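Section 4. Transferring a Saved Game to a New Phone

Revised 6/16/24

This section applies to players of Mellemmont who wish to continue an existing season on a different handset. The game must be installed on both phones before the transfer begins.

1. On the old phone, open Mellemmont and wait for the clubhouse screen to load.
2. Select Settings, then Account, then Move My Game.
3. Sign in with your Aneletti account. Guest profiles cannot be transferred.
4. Select Create Code. Write the code down exactly as shown, including capital letters.
5. Close the game on the old phone.

Note: The code remains valid for two hours. If it expires, repeat steps 2 through 4.

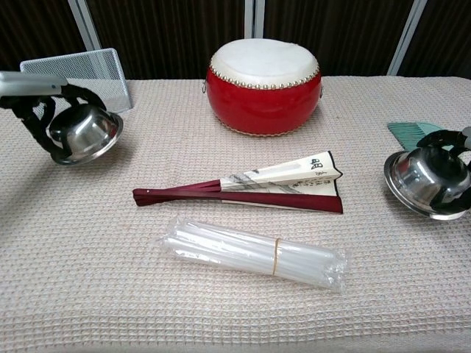 6. On the new phone, confirm that at least 400 MB of storage is free.
7. Open the game and select I Have a Code on the title screen.
8. Enter the code and select Confirm. Loading may take up to four minutes on a slow connection.
9. Check that your team name, coins and unlocked stadiums are correct, then select Keep This Game.

Caution: Selecting Keep This Game permanently replaces any progress already stored on the new phone. Replaced progress cannot be restored by Aneletti support.

Caution: Do not open the game on the old phone during steps 7 through 9. Doing so cancels the transfer.

Note: Items purchased in the Okham Market move with the account. Bai Cup tickets do not, and should be used before the code is created. Tickets issued for the August tournament are subject to the same rule.

If an error message appears at step 8, see Section 5, Connection Problems.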